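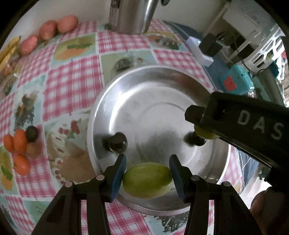 Colton Hawthorne wants to know why anyone would pay for a kitchen timer when the phone does it free. Fair question, Colton. The phone also does messages, the news and your brother-in-law's opinions, and by the time you have read those the rice is a roof tile.

The Whitelaw Dial Timer has one job. You turn it, it counts down, it rings.

Sets from 1 to 100 minutes
Bell at 4 feet: loud enough for the next room, short of waking the dog
Magnet on the back, fold-out foot underneath
Weight: 4 ounces
No battery, no app, no account to create

Turn the dial past the 15 mark before backing it up to a shorter time. Skip this and the bell gives a sort of polite cough - we get letters about it.

Colors are cream, brick and a green we named Irketti after the paint shop that mixed it. Brick is back in stock in December. The wall hook is sold separately, for which Paloma Pennington in our returns office has already heard your views.

Wipe with a damp cloth. It does not go in the dishwasher, and the warranty desk can tell.

Ships from Clindmont within two working days. Shops ordering a full carton should write to Crisanto Galang for trade prices.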